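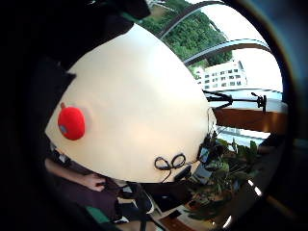
Is the playroom going to be ready for the spring sessions?

Most of it will be. The toys are sorted, the floor rules are agreed and the window end is back in use. What's left is shelving, a box of things that need batteries, and a disagreement over cushions that I'll come to.

Progress report to the Dustia fund
Thongsuk playroom refit, second report
Prepared by Pui-shan Su, Apr 4, 2021

Where the money went

When I last wrote, in December, the playroom was a storeroom with good light. The first payment went on getting rid of things, and getting rid of things costs more than you'd think. Two van loads went to the Dudham reuse depot, which took nearly everything except a rocking horse with one rocker. We still have the horse.

The second payment bought baskets. I had asked for lidded crates, as you'll remember from the budget, and Modupe Onuoha talked me out of them. Her argument was that a child will not put anything in a box that has to be opened first, and that most adults won't either. We changed the order to open baskets and saved enough on the lids to pay for the new window catches. The revised line is in the spreadsheet under "lids (none)".

Sorting

We went through the whole toy collection over 26 evenings, which is more than I promised and more than I'd like to repeat. Everything was put in one of 3 piles: keep, mend, and goodbye. The mend pile grew fastest. It turns out that people who are tired will call anything mendable.

Soft toys and light things now live in baskets on the floor, where small hands can reach them. The plush die has become the unofficial favorite of the staff, who use it to settle who washes the cups. It shares a black slotted basket with the orange ring, which everyone calls the donut, and a green ball that half the room insists is an apple. We have stopped correcting anyone. 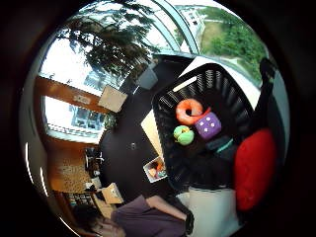 Cushions

The original plan had the cushions stacked in a corner at the end of each session. Modupe wants them left out so that the room looks like somewhere you might sit down. I want to be able to sweep. For now the red one stays out and the rest go in the corner, and each of us believes this to be a temporary victory.

Still to do

The shelving from Carik is late. They have sent us two apologies and one bracket. If the remainder isn't here by the end of the month I'd like your permission to cancel and buy secondhand, which would also come in cheaper.

Anything with wires or a battery compartment is waiting for someone qualified to look it over. Until then it stays out of the sessions. I've left the full amount for that check in the budget.

We also need labels for the baskets. Modupe favors pictures, I favor words, and we will probably do both – the label maker is mine and the drawing hand is hers.

What we are asking for

Please release the third payment on the original schedule. There is no request for extra money in this report, a sentence I have enjoyed typing. If you'd like to visit, come in the afternoon, and bring a view on cushions.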